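Notebook, seagrass tank project, November, started writing a little after 4 in the afternoon

Well, the second batch of eelgrass seed from the Shboul inlet is finally sorted, and my back knows it! We ended up with 1202 seeds after tossing the soft ones, and 618 of those passed the squeeze test (firm, dark, no split coat). I was hoping for more, but it was a warm fall out there and the shoots dropped early, so I'm going to be grateful for what we have.

Everything firm is now in the cold room in Verkivora water, filtered twice, in the tall jars with the mesh tops. Please don't top them up from the tap, even a little bit. I know the blue jug looks like the right one. It's the wrong one, and I'm the person who mixed them up last time, so no hard feelings.

The Wuvance light sensor is still drifting. It read 46 in the covered tray this morning and then 46 again with the cover off, which can't be right, so I've gone back to the old handheld meter until somebody has time to open the housing. Tray 5 has that fuzzy brown film along the back edge again. I wiped it down and moved two snails over from the reef tank, and they seem perfectly happy with the arrangement. 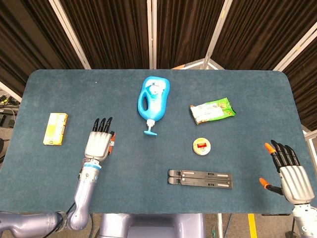
Pump bottle, snack package, round tin and small yellow box on the table.

Still to do before the Clerkero reef plugs come in: rinse the sand one more time, find the short siphon hose, and relabel the jars on the bottom shelf in pencil (the marker is coming off in the damp, and I can hardly read my own sevens). I'll check temperatures again before I go home tonight and write them on the door sheet.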